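From: Ewan Farquharson
To: Drosthorpe Neighbors list
Subject: Re: Old computers and the spring swap

Erdem wrote on Friday:
> Are we taking desktop computers at the swap this April, or only
> laptops? I've got two in the basement and my wife would like
> the shelf back.

Hi Erdem, and hello to everybody else reading along,

Yes, please bring them both! Desktops went faster than anything else last year, even the big heavy towers, and I still have people on Jirham Street asking me if any more are coming. Do wipe your files first, or take the drive out and keep it at home if you'd sooner not fuss with that. It's usually just a few screws once the side is off, and your manual should show where they are.

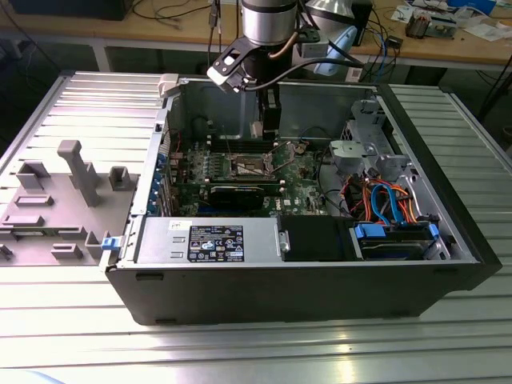 Cables are welcome too, as long as they're tied up in some way – last time I spent a whole evening untangling a box of them with the radio on, and I can't say I minded much, but my back did. Doors open at 5 and we've got 79 households signed up so far, so come early if you want a table near the window. Parking is behind the Estumeck building again. And if anyone has a hand truck to lend, I'd be so grateful.

Warmly,
Ewan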